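Dirside Site: Frequently Asked Questions on the Handling Robot

Last revised: March. Maintained by Operations, Fluvside.

Which tasks move to the robot?
Light pick-and-place work in the Dirside corridor and at the long counter. Receiving, packing and any task that needs a ladder stay with staff.

Will positions be cut?
No position at Dirside is being removed under this plan. Seven handler roles are being rewritten as cell operator roles at the same pay grade. The new job description is posted on the Uritz staff portal.

What does a cell operator do?
Starts and stops runs, clears faults, reviews flagged picks and logs the result. An operator supervises one robot at a time.

How much training is required?
13 hours, paid, scheduled inside normal shifts. The last two hours are a supervised run in the simulator. Operators who do not pass may repeat the module.

Why is there a simulator?
Every change to the task software is run in simulation before it is released to the floor. The current release completed 2,085 simulated runs. Some 700 of those were stopped by an operator or by the software, and each stop was reviewed.

Does the robot record staff?
The cameras record during a run. Recordings are kept for fault review and are not used for attendance or performance scoring. Requests to view a recording go through the Bajwa desk.

Who has authority to stop a run?
Anyone on site. A stop does not need to be justified at the time. The operator enters a reason code before restart.

What happens to the pick rate targets?
Individual targets end when the cell goes live. Output is reported per shift.

What does the operator see during a simulator session?
Views rendered from the robot's side, with part of the arm or gripper in sight. The operator can switch between views at any point in a run.

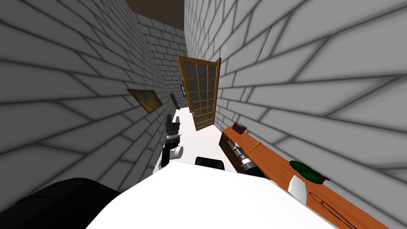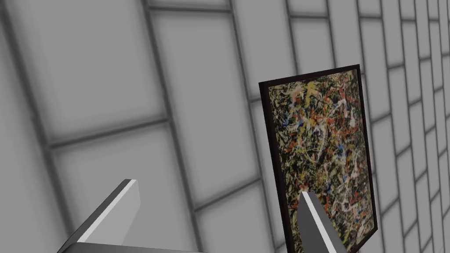
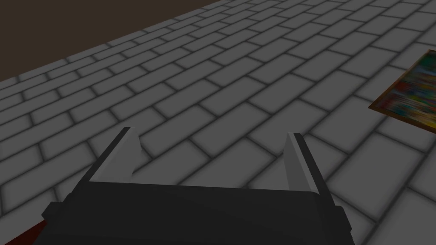 Simulator views, Dirside training module. Gripper visible in each.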